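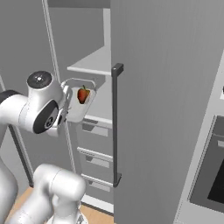

4.2 Rules for accepting a simulated kitchen episode

Before the rules in this section were written, each group in the Kotdale project decided for itself which simulated episodes were good enough to keep. The result was a collection of 3528 episodes in which the word "success" had several meanings. For one group, an opening task was finished when the door joint passed a fixed angle. For another, the gripper also had to be free of contact. Both definitions are reasonable, but a policy trained on the mixture can not be compared with anything, and the numbers reported from it are difficult to defend.

We therefore propose that every task comes with a written end condition, and that this condition is stored together with the episode. The end condition must name the objects, the joints and the contacts that are tested. It must hold for 500 ms without interruption, so that an object which passes through the goal region while it is falling is not counted. If the condition is changed later, the episodes must be evaluated again under the new text, and the old result is kept beside the new one.

The second rule concerns contact with furniture. In a kitchen, the arm works close to doors, shelves and drawers, and a simulator is often more forgiving than a real hinge. An episode can end correctly although the forearm has pushed through the limit of a door on the way. We ask that the largest contact force between any arm link and any fixed or hinged body is logged for the full episode, the fingers included. Episodes above the limit chosen by the group are marked, but they are not deleted. A deleted failure can not be studied, and in the Cantero subset we found that the marked episodes were the most useful ones for adjusting the controller.

The third rule is about camera views. All views that the policy receives must be saved at the same time step and with the same scene state. This sounds evident, however in the older episodes the wrist view was rendered one step after the external view. Reviewers must look at both. A wrist camera often has a large part of its view taken by the nearest surface, and the orientation of the room is not the one a person expects. Figure 6 is typical in this respect: a gray panel with a dark handle bar takes most of the upper half, the row of cabinet doors lies at a tilt beyond it, and the two black fingertips are at the bottom.

Figure 6. Wrist view in the simulated kitchen, with both fingertips visible.

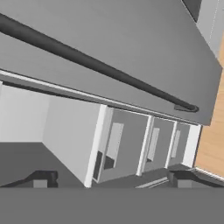 One reader of the draft objected that manual review of the views does not scale, and that a script should reject any episode in which the target object is hidden from the wrist camera. We do not follow this proposal completely. Occlusion is a normal part of reaching, and a filter of this type would remove exactly the approach phases which are hard to learn. A script may sort the episodes for review — this saves much time — but the decision to reject should stay with a person and should be recorded with a short reason.

For the size of the review we recommend a fixed sample. In the Zorkbridge kitchens we drew 400 episodes at random, of which 300 were used to agree on the reading of the rules and the rest were judged independently. Where two reviewers disagreed, the text of the rule was corrected first and the episode was judged again afterwards. Most disagreements came from the word "inside", for example when an object rests against the wall of a bin and part of it is higher than the rim. The end condition now refers to the center of mass of the object and to the inner volume of the container, both taken from the model files.

Scene randomization is treated separately in Section 4.3, as the permitted ranges depend on the appliance models.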